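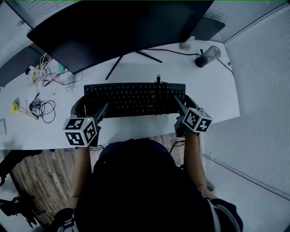
Keyboard day. Two hand-held grippers, marker cubes on top, me in the chair.

OK so a few people asked how the gripper comparison is going and I keep saying "good!" and wandering off, so this is the proper answer. Thread. Might be long, I've had coffee.

Background for new folks: I've been swapping between the Ernitz hand-helds and the Fetby ones for a good chunk of August, doing the same boring desk jobs with both. Pick up a keyboard. Move it over. Put it down square. Do it again. My neighbours think I have a very strange job and they're right.

Why a keyboard? It's long, it's flat, it flexes a little, and there's next to nothing to grab unless you come at it from the ends. A full-size one with a number pad is properly awkward for one gripper. With both hands you find out very quickly which jaws you trust.

Also it's got a cable, and cables are where my nice clean demos go to die 😅

Ernitz first. Lovely trigger. Really light pull, closes exactly as far as your finger does, and there's no clunk at the end of the travel. I did 15 keyboard lifts in a row with them and my hands felt fine after.

What I don't love: the pads. They're smooth and a bit hard, so on the rounded end of a keyboard you get this slow creep where it rolls in your grip. You squeeze more, the jaws bow out, it rolls more. Argh.

I put thin grip tape on the pads (the stuff for hockey sticks, cut down) and that fixed most of the roll. It also picked up every bit of fluff on my desk, so now the fingertips have little beards.

Fetby: heavier pull, grippier pads straight out of the box, and the jaws stay parallel when you lean on them. The keyboard just sits there. First lift I laughed out loud.

But oh, the weight. Each one is more than 600 grams with the cube on. Doesn't sound like much! Try holding that with your arms out over a desk for a whole afternoon. I was icing my forearm by supper like I'd been playing tennis.

Someone will ask about price, so: I paid $600 for the Fetby pair second-hand from a lab that was closing up. The Ernitz ones are on loan and I don't know what they'd cost to keep. I'm scared to ask.

Right, tracking. The patterned cubes are how the overhead camera knows where each hand is. Flat marker plates were my first go and they were hopeless the moment I tilted my wrist. A cube nearly always has a face or a few pointed somewhere useful.

Main tracking headache is me. If I lean in to see what I'm doing, my big dark head slides over the near edge of the desk and I'm that much closer to covering a cube. Shuk-fan Tsai watched one of my recordings and her whole review was "sit back". Fair!

(She also told me to get the glossy cube prints redone in matte, months before I did it. Glare off the blinds was washing out the squares. Should have listened. Matte is so much better, do it.)

Camera stuff. I tried the Seyoum one and the Ollton one in the same overhead spot. The Seyoum has nicer colour and handles the white desk really well, no blown-out patches. The Ollton looks sort of grey and sad but the timing between frames is rock steady.

For this job I'm going with grey and sad. If the timing wobbles, the cube position and the jaw opening don't line up, and then you've got a hand that closes a hair before it gets there. Looks haunted on playback.

If you mostly want pretty footage to show people, get the Seyoum. I kept it for that.

Little things I like about having a cube with a status light: I can catch that bit of green out of the corner of my eye and just keep going. Before that I recorded a whole session with the left hand asleep. A WHOLE session. I went for a walk after that one.

Technique notes if you're trying a keyboard yourself. Come in from both ends and let the bodies of the grippers sort of wrap around it. Close the left a touch, close the right a touch, then finish both together. If one hand clamps first it drags the whole thing sideways and your other jaw lands on the keys.

Lift from the shoulders, wrists quiet. I kept trying to flick it up with my wrists like I would bare-handed and it twisted every time.

Pull the USB end out where you can see it before you start. I lost so many takes to the cable snagging on the monitor stand. Those splayed feet will catch anything.

And no, I don't clear the desk. There's a mess of wires and bits over on the left side and it stays in. I did a batch on a spotless desk early on and then everything I tested afterwards went to pieces as soon as there was a stray cable about. Clutter's part of the job (it's also just my desk).

Reply roundup while I'm here!

To whoever asked if you can use one of each brand: yeah, I tried it, Ernitz left and Fetby right. Don't. The trigger pulls are so different that your hands argue. I ended up squashing the light side and barely closing the heavy side.

To the person asking about small hands: Ernitz, easily. The Fetby handle is a chunky thing and my index finger only just gets to the trigger. My partner has bigger mitts and likes it better than the other one, so try before you buy if you can.

Re: gloves. Haven't bothered. Bare hands, sleeves out of the way. A cuff caught in the trigger guard once and I don't want a repeat.

Re: mice, mugs, pens. Mice are easy with both. Mugs are fine by the handle, horrible by the rim with the Ernitz pads. Pens I'd rather not discuss. OK fine, the Fetby tips are too thick to get under a pen on a flat desk, so I end up chasing it along like a cat.

If I had to pick today I'd take the Fetby jaws on the Ernitz handle, and apparently that's not a thing you can order. I did ask. The mounting holes are close enough that I've been eyeing my drill.

Shuk-fan says please don't drill the loaner. Noted, noted. I've drawn up a little adapter plate to print instead, and if the fit's any good I'll put the file up for anyone who wants it.

Next up is the same keyboard with the taped pads against a softer set a friend is moulding for me. Send me your awkward desk objects, I'm building a list. Staplers are already on it, please stop sending staplers.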